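Posted in October by Marianna Kalinowski
Team notebook, Lightfoot build group

Friday, start 3:30 pm

Present: me, Irena, most of the second-years. Main job was jaw pads and getting the hand-held gripper ready for the Kitness round. The drive base did not get touched.

Last week's question was whether the pick failures come from the pads or from the way people hold the tool. Irena Sobczak thinks it is the holding. She went through the session log and says most of the misses are from people closing too early, before the jaws are low enough. I think it is both. We agreed to stop arguing and run the same set with the same person.

Test set: the small wooden blocks, the film cans, and the flat Vestska tiles that come with the competition kit. Irena did all the picks. Rules were the same as before. Jaws fully open at the start, come down from above, close, lift to the height of the tape roll, hold for a slow count of five, put down. A dropped part or a second try counts as a miss.

Result with the old fabric pads: 94 attempts, 19 misses. We wanted 100 but the clock ran out on the first set and it did not seem worth going back for six.

Misses by part:
Tiles 11
Film cans 6
Blocks 2

So the tiles are the problem. They slide out sideways when the jaws are not square to the edge. The film cans roll a little when one pad touches before the other, and then they leave at an angle. Blocks are fine and I would not spend more time on them.

Looked at the pad material after that. Options on the shelf:

1. Same fabric, new pieces. Cheap, we have plenty, takes ten minutes a jaw.
2. Thin rubber sheet from Flastow. Good grip on the tiles when I dragged a strip across one by hand. Worried it will be too grippy on release and drag the part when the jaws open.
3. Rubber underneath, fabric on top. Irena's idea. Would be thicker, so we lose opening width.

Cut two rubber pieces at 34 mm and they were too long for the jaw face. 30 mm is right. Write this on the template, please, so we do not do it a third time. The template in the drawer still has the old length on it.

Did not glue anything today. Whoever does it, clean the plastic first and let the glue sit overnight.

The finger pads now on the tool are dark fabric, frayed along the edges, with threads coming off the right one. The ragged bits are on the side that meets the part, so they get in the way on anything thin.

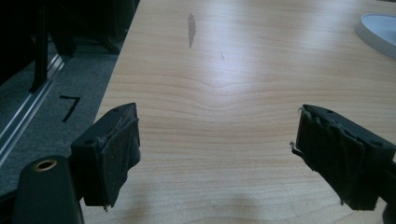 Next thing is the screws. Two of the second-years asked if we should use longer ones in the fingers. No. The longer ones bottom out before the finger is tight, and it feels tight when it isn't. Use the short ones from the bag marked F and stop when they are snug. If a finger wobbles, check the hole first.

Practice for the round: each student gets the tool for one full set before the end of the month. Irena has the sign-up sheet. Log every attempt, including the bad ones. Last time three people left out their misses and the numbers were no use to us.

To do
- new fabric pads on one pair of fingers, rubber on the spare pair (me)
- fix length on template (Irena)
- repeat tile set with both pairs, same person, same height
- ask Kitness if the tiles at the round are the glossy kind or the matte kind
- find the other calipers

Packed up at 5:45. Tool is on charge, spare fingers are in the top tray.

Contact: see the Lightfoot group page | © Lightfoot build group | Back to top

This site uses cookies to remember your login. By continuing to browse you accept their use.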